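Trundisico diary: paper cups and sore shoulders

2021-10-18

Well, I promised an update on the summer project and it's now well into autumn, so apologies to the two of you who kept asking. I did start writing this in July. Then the laptop fan died, then I got busy, you know how it goes.

For anyone new: Trundisico is the thing I do with my spare evenings and a fair few of my not-so-spare ones. We're trying to get a robot to tidy a table by learning from people doing it. No clever rules, no one typing in "go left a bit". You hold a pair of grippers, you do the job, everything gets recorded, and later on the learning side chews through it all and (we hope) comes out able to do something similar by itself.

So my part is mostly picking things up and putting them down again. Glamorous!

How a session goes

You get strapped in first. The harness goes over both shoulders and takes some adjusting, and I have learned to do it up before I pick up the grippers, having once stood there like a lemon with both hands full and a buckle dangling. Then there's a short check that the marker cubes on the grippers are being picked up properly. If one of them is turned too far away from you the tracking goes wobbly and the whole take is useless. I lost most of a morning to that in July and I'm still a bit cross.

After that it's takes. Start, reach, pick up, put down, hands back, stop. A good one lasts 25 seconds or so. My best run without a spoiled take is 17, and I was insufferable for the rest of the day -- I even rang my mum.

The number that matters is 408, which is how many usable takes we had when I last looked at the sheet. The target for this batch was 60 more than that, so we're close-ish. The folk at Grarkasetti who do the training say they'd like more variety before they'd like more of the same, and I can see their point, though it does mean I can't just get into a rhythm and think about dinner.

Things I've changed my mind about

1. Speed. I used to race. My early takes look like somebody clearing up before the in-laws arrive, and they were a pain to learn from. Now I go at about the pace you'd use carrying a full mug across a cream carpet.

2. Mistakes. I binned every fumble at first. Bartoš (that's our sorting tool, not a person, it has confused everybody) now has a separate pile for takes where you miss and then recover. Those are some of the most useful ones we've got, so I've stopped swearing quite so much when I miss.

3. Simple set-ups. I thought one little paper cup on a yellow tablecloth would be too easy to bother with. It's light, it squashes if you're greedy, and coming in with two pointy grippers you have to decide early which hand is going to do the work. I dithered a lot, and dithering gets recorded too.

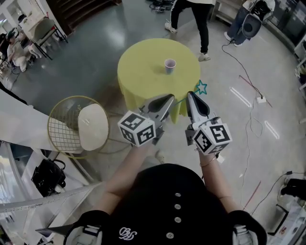 4. Breaks. I was far too proud to take them. My forearms disagreed, and so did my shoulders the next morning when I tried to get a jumper off.

What's next

More cups in more places, then bowls if the Clurkoto people get the new fingertips to us. The current ones are fine on rims but I don't fancy them on anything heavy. I also want to do a whole set leading with my left hand, which I'm hopeless with, so expect grumbling.

Somebody asked in the comments last time whether it gets boring. A bit, yes, round about the middle of the afternoon. Then you get a really clean one and you want to do another straight away. I'll put the left-handed numbers up when I have them, however embarrassing they are, and I still owe you all that post about labelling.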